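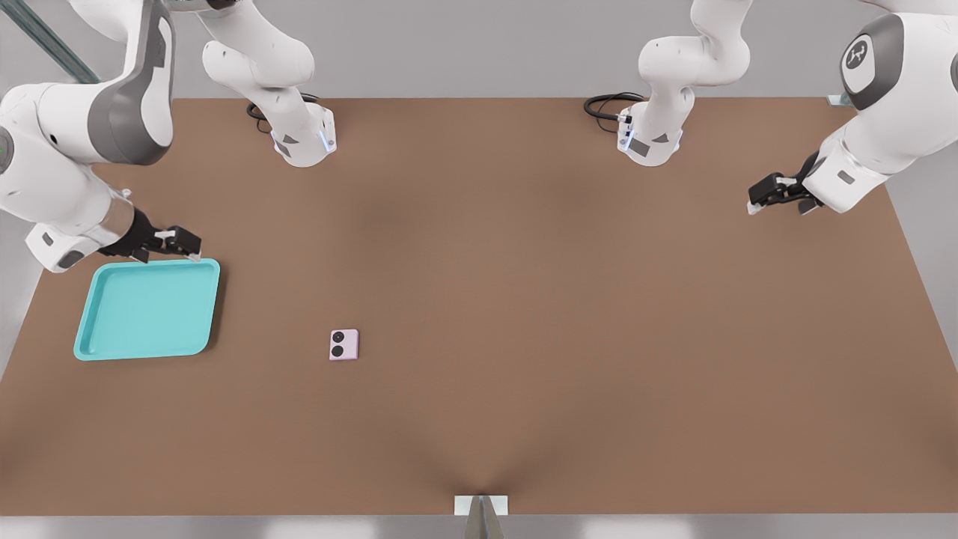 Two white robot arms at a brown table (computer rendering)

About Kakby Music

Hi, I'm Agata Santoro, and I run Kakby Music, a small school for grown-ups who want to play fiddle, guitar, mandolin, upright bass or piano, or sing. We're in Retthorpe, upstairs in the old Ruppert building on Mill Street (the door is between the dry cleaner and the bank, and it sticks, so pull hard). If you've come to this page to find out who we are and whether you'd like us, pour yourself a coffee. I tend to go on.

How I got here

I was a second-row violinist for most of my working life. I played in a regional orchestra, then in pit bands, then for six years in the back line of a folk-rock group called Skernusov that you may have heard if you spent any time in the bars around here. I loved that band! We toured in a van with one working window and we made two records, and I'm on every track of both of them if you listen closely, usually under the second guitar.

When Skernusov wound down I started giving lessons out of my dining room. I figured I'd get kids, and I did get a few, but the people who kept calling were their parents. A mom would sit through her daughter's half hour, and then while the daughter was hunting for her shoes she'd say quietly, so, do you ever teach people my age? I did. Pretty soon I was teaching mostly people her age, and some a good bit older, and my dining table was permanently shoved up against the wall with music stands leaning on it.

I think the thing I noticed first was how little there was for them. You could take private lessons with somebody who mainly taught children, out of a children's book, with a recital at the end where you followed a seven-year-old in a bow tie. Or you could watch videos at home by yourself. Both of those work for some folks. What I wanted was a place where you could come after work, be bad at the fiddle in decent company, and be a little less bad by December.

So I rented one room at the Ruppert building and called it Kakby. Kakby was the name of the farm my grandmother grew up on. I've never been there, I just like how it sounds, and it fit on the door.

And then Kai showed up

Kai Reuter came to fix the piano. It was a terrible upright that the previous tenants had left because they couldn't get it down the stairs, and I'd called three tuners before one agreed to look at it. Kai looked at it, laughed for a while, and spent two afternoons inside it. Then he sat down and played a stride version of a hymn that I still can't get out of my head, and I asked him if he'd ever thought about teaching.

He had, it seems, because he'd already written out most of a beginner's course on the backs of invoices. Kai now teaches piano and upright bass and runs our Tuesday-less calendar (long story, we had a scheduling disaster the first winter and we still don't hold anything that evening). He plays jazz, mostly. He's very patient, much more patient than I am, and if you're nervous about starting I would probably put you with him for a few weeks even if you want to play fiddle. He can get anybody to relax about rhythm.

The piano is still with us, by the way. It holds a tune fine now, except in the top octave, and who needs the top octave.

What we teach and how

We do private lessons and we do groups, and most people end up doing some of each. A private lesson is 45 minutes and costs $35. You bring an instrument, or you borrow one of ours for the first month so you don't have to buy anything before you know if you like it. Please don't buy a fiddle online for the price of a pizza. I've had to break the news about those too many times. Come borrow one!

Groups are capped at 12 people. We tried bigger and it was a lot of fun and no one learned anything. These are the ones we run most of the year:

Slow Jam. Any acoustic instrument, easy tunes, half speed. If you can find four chords or one scale you're ready for it.

Kitchen Singers. Harmony singing by ear, no sheet music, no auditions. I lead it and we do a lot of old country and some gospel and whatever someone has had stuck in their head that week.

Bottom End. Kai's bass class. It's loud in a low sort of way and the floor hums.

Write Your Own. Songwriting, every other week, bring what you've got, even if it's two lines and a title. I was scared to death to start this one as I'd spent my whole life playing on other people's songs, and it's become my favorite.

Reading for People Who Play by Ear. We also do it the other way around, for classically trained folks who freeze up when you take the page away. I was one of those, and it took me years with Skernusov before I could take a solo without feeling sick.

We don't do grades or exams. If you want to work toward an exam I can recommend a couple of teachers in town who are very good at it and like it a lot more than I do. I also don't assign practice times. I'll ask what you played that week, and if the answer is nothing, then we'll play it now.

Our space

We've grown from that one room to the whole floor, 1,910 square feet of it, with three teaching rooms and the big room in front where the groups meet. The big room has a high tin ceiling, which sounds wonderful with voices and awful with banjos. The radiators knock in the key of something close to B flat. There's a kitchen corner with a kettle, and a shelf of sheet music and songbooks you can take home (write your name on the clipboard, pretty please, I'm missing a whole set of waltzes).

There's no elevator, I'm sorry to say. If stairs are hard for you, email me. We teach several students in the reading room at the back of the dry cleaner's on the ground floor, which has a nice little keyboard and a good heater, and we can make that work for a private lesson in any instrument we teach.

Parking is free behind the bank after five. Before five, try the side streets.

Our shows

Twice a year we put on a show in the big room. You don't have to play in it. Plenty of our students never have, and they come and eat the food and heckle Kai. If you do want to play, you can do it solo, in a group or tucked away in the back row of the house band, which is where I'll be. I've always liked the back row. You hear everything from there, and you can make a wrong note and look at the person beside you.

The winter one is the big one. Last December the Kitchen Singers did a set with no microphones and all the lamps off but one, and I cried into the cookie plate. We had nearly everyone who'd come through the school that year, plus the drummer from Skernusov, who hadn't played in public for ages and had to borrow sticks.

What's going on right now

I'm adding this part on 20 August 2020, so if you're reading it much later, check the schedule page too. We moved everything online in the spring, and private lessons are still online for most people. They've gone better than I feared. The sound is tinny and we can't play at the same time, so we've been sending each other recordings to play along with, and a few of my students have gotten really good at that.

Groups are trickier. Slow Jam has been meeting outdoors, spread out on the grass behind the building when the weather lets us, with clothespins on the sheet music. Kitchen Singers is on hold and I miss it like crazy. Write Your Own has moved to video and more people come than before, partly because you can do it in slippers. I don't know yet what we'll do for the winter show. Kai wants to record everybody at home and stitch it together into an album. I've said yes, and I've also said he's the one doing the stitching.

If you're a current student and money is tight, talk to me. We'll sort something out and it stays between us.

Questions I get a lot

Am I too old to start? No. My oldest beginner started mandolin after she'd retired twice.

I can't sing. Can I sing? Come to Kitchen Singers when it's back, stand near somebody loud, and see what happens.

How long before I sound good? On piano or guitar, you can play something you'd enjoy hearing in a month or two. Fiddle takes longer. The first few months are scratchy for everyone, me included, and my brother still brings it up.

Do you teach kids? A few, mostly the children of our adult students, and mostly on piano with Kai. Ask us.

Do you play weddings? I do, with whoever's free. Kai will too if there's a real piano.

Getting in touch

The best way is the form on the contact page, which comes straight to me. Tell me what you'd like to play and what you listen to, and if you used to play something and gave it up, tell me that too. I usually write back the same evening, after the last lesson. If you call instead, let it ring for a good long while, the phone's in the kitchen corner and I'm probably at the other end of the floor with a fiddle under my chin.

Agata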